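Why Did the Robot Miss the Cup?

Budeo is a robot arm at the Tusbridge lab. Its job is to pick up a blue cup from a shiny gray counter and leave the bamboo one alone. A camera finds the cup, and a computer tells the arm where to go.
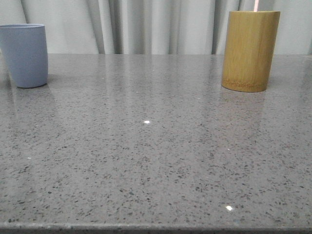
In September, Budeo did 2,000 test runs and missed the cup in 46 of them. A miss like this is called a fault. The motors were tested first. They worked correctly.

The fault was in the software. A glossy counter acts a little like a mirror, so a cup also makes a faint blue reflection. Sometimes the computer added the reflection to the cup — and aimed too low.

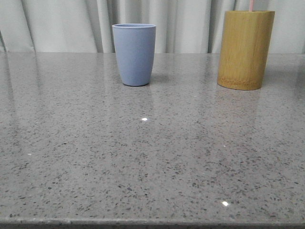

An arm that aims too low can push against the counter. Budeo has a force sensor for this. If the push is too strong, the motors stop. The new software checks where the cup ends before the arm moves. It passed 505 runs without a miss.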